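Funoretti's next phone may keep the headphone jack after all

August 12, 2019

I've been using a Funoretti phone as my daily driver since last summer, so take my excitement with a grain of salt, but it looks like the company's next mid-range handset is going to hang on to the headphone jack. I know, I know, half of you moved to wireless buds years ago. I did too, mostly, and I still dig out the wired pair whenever I'm on a long flight or the buds die on me halfway through a podcast.

The phone is called the Vavholm, at least for now. The name first popped up in June in a beta of Funoretti's camera app, buried in a list of supported devices, and it disappeared again in the very next update (which usually means somebody wasn't supposed to leave it there). Over the weekend a parts listing went up at Dekker, the accessory wholesaler, for a Vavholm case, and the drawing has a round cutout on the bottom edge right next to the USB-C port. It's too small for a stylus and in a funny spot for a microphone. I'm calling it a headphone jack until I hear otherwise.

The listing was pulled by this morning. I had it open in another tab and managed to read through the rest of it before I lost it – two color options for the case, smoke and sand, and a ship date that was just a row of dashes. The cutout on the back is a wide one too, so we're probably looking at a camera setup that runs side to side this time. My current phone has the tall stack in the corner and it wobbles on every flat surface I own, so I'd be very happy with that.

What we still don't know is the chip. The beta app gave no hint, and the rumors I've been reading go in every direction. Last year's model was fine for everyday stuff and got pretty warm with games, and I'd love to see that fixed before they spend a dime on another camera lens. I'd also take a bigger battery over a thinner body any day of the week, but I say that every year and every year the phones get thinner.

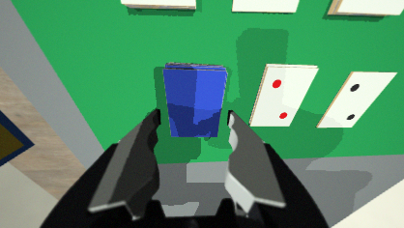
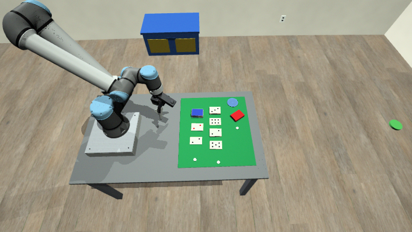 Ellham wrote in the comments under my last post that the jack is nice but the thing to watch is updates, and that a phone at this price ought to get new Android versions for longer than the last one did. It's a fair point. My own phone sat on an old security patch for 109 days this spring, and when the update finally landed it broke the fingerprint reader for a week. If Funoretti wants people to stick around, a real update schedule, in writing, would do more for me than any port.

As for price, the Dekker page obviously didn't say, it was only a case. Last year's phone started well under $1,000 and I can't see the Vavholm creeping anywhere near that. The case itself was listed at $31, and I hope that's a placeholder, because yikes. I paid $14 for mine and it has survived the driveway twice.

I've sent Funoretti a note asking about the listing and haven't heard anything back yet. They didn't answer when I wrote in June either, so I'm not exactly sitting by the inbox. Their mid-range phones have tended to show up in the fall, and cases generally hit the warehouses a little ahead of the phones, so the timing would fit. It could also be a listing for some version that never makes it to the US, and that's happened before with the bigger model I wanted.

If you happened to save the Dekker drawing, please send it my way! I only have my scribbled notes, and I'd like to check the spacing between that cutout and the USB-C port against the phone I've got here. I'll update this post if the page comes back.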